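Teaching a robot the bathroom, one faucet at a time

Marloes Van den Broek has spent most of the past year thinking about bathrooms. She leads the household manipulation work at Stirer, where the team is trying to find out how little demonstration data a two-armed robot needs before it can do ordinary chores in a home it has never been in.

Kitchens came first, as they do for most groups. "Kitchens are well covered," she says. "There are counters at a known height and you mostly work in front of you. In a bathroom you're bending over things. You're reaching down, you're reaching across, and half of what you need to touch is shiny."

The method does without a robot during collection. A person carries a gripper in each hand and does the task while cameras record it. Square printed markers on the grippers let the software work out where each one is and how it is turned. The recordings are then used to train a policy that runs on the real arms back at the lab.

Toon Bosman, who runs the collection side, says the main advantage is speed. With the earlier setup, where an operator steered the arms remotely, a good day gave the team 56 usable demonstrations. Their best day with the handheld grippers gave 322.

"You pick them up and in half an hour you're fairly good," Bosman says. "With remote control I had people who still hated it after a month."

The study covered 30 bathrooms, most of them borrowed from people who knew somebody on the team. The tasks were kept simple: turn a lever, pick up a bottle and stand it on a rim, wipe along an edge, put a roll back on its holder. Each was done from several starting positions, with the demonstrator walking up to the fixture instead of beginning with the grippers already in place.

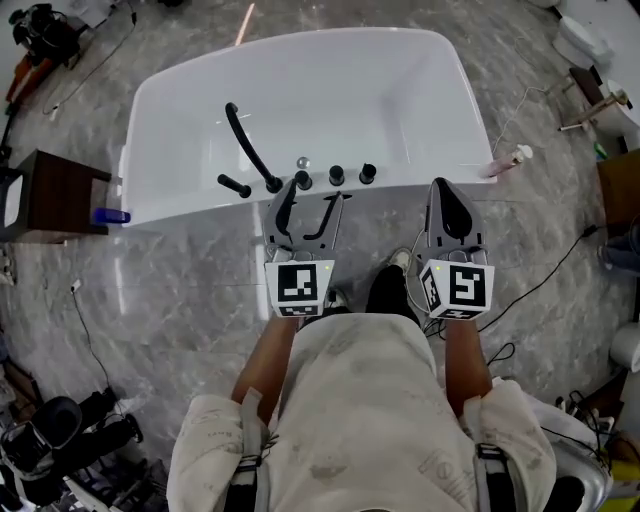 Approaching the tub with a gripper in each hand, the left one open and the right one closed.

That walking turned out to matter a good deal. In the first round the demonstrators stood still, and the policy learned from those recordings did badly whenever the robot stopped a little too far from the tub. "It would reach for a lever that was out of range and just stay there," Van den Broek says. "It had never seen anyone take a step."

When the second round included the approach, success on the lever task in unseen bathrooms rose to 72 percent. The bottle task improved as well, though by less. Van den Broek doesn't want to make too much of the figures. All the tests were run with one robot model, and the team chose bathrooms where it could get through the door.

Reflections are still a problem. Glossy enamel gives the cameras very little to hold on to, and a light over the tub can move across the surface as the demonstrator moves. The team tried a matte spray on one tub and got cleaner tracking, but dropped the idea. "People are not going to spray their bathtub for us," Bosman says.

They had more luck with the way recordings are filtered. A program written by the group, called Toltimgate, checks each demonstration for stretches where a marker was lost and throws out the ones where the gap is too long to fill in. Before that, Bosman was going through the recordings by hand, usually in the evening. He says he doesn't miss it.

I asked whether demonstrators behave differently when they know they're being recorded. Van den Broek said yes, at first. People go slowly and make very tidy movements, and a policy trained only on those becomes slow too. The team now discards the opening few runs from every new person and asks them to talk while they work – about anything, as long as it isn't the task.

The question she gets most often is about water. None of the runs in the study used it. The lever was turned and turned back with the supply shut off, and adding a running tap would mean protecting the electronics and finding owners willing to allow it. A follow-up is planned with Van Loon, which has agreed to lend two test bathrooms with drains in the floor.

Collection for that part starts in December. Bosman is currently looking for demonstrators who are shorter than he is, as nearly all of the present data comes from tall people and the robot's cameras sit quite a bit lower.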